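Getting More Out of a Small Pantry

Posted August 17, 2026

I spent the whole weekend redoing my pantry shelves and I am so happy with them that I have to share! It's a narrow closet, five shelves, and it used to swallow every bag of rice I ever bought.

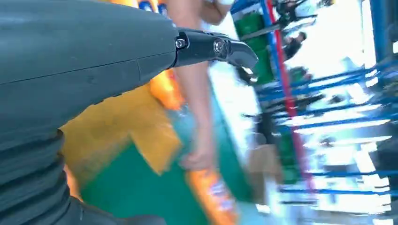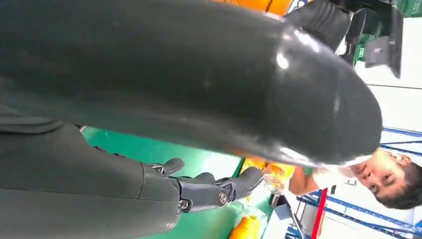
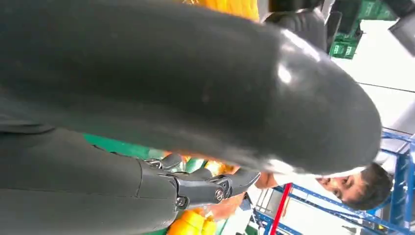

Start by taking everything out, even the cans you're sure about. I found two open bags of brown sugar, both hard as brick. (A slice of bread in the bag overnight softens it right up, by the way!)

Wipe the shelves with warm water and a splash of white vinegar and let them dry completely before you line them.

Flour, oats and rice go into jars with tight lids. Cut the cooking directions off the package and tape them to the back. Write the date on masking tape, which peels off clean.

Heavy things go low, snacks at eye level, and baking supplies can sit up top until the pies start in September.

Put new cans behind the old ones, and hang the onions far away from the potatoes. Mine sprouted like crazy when they shared a basket!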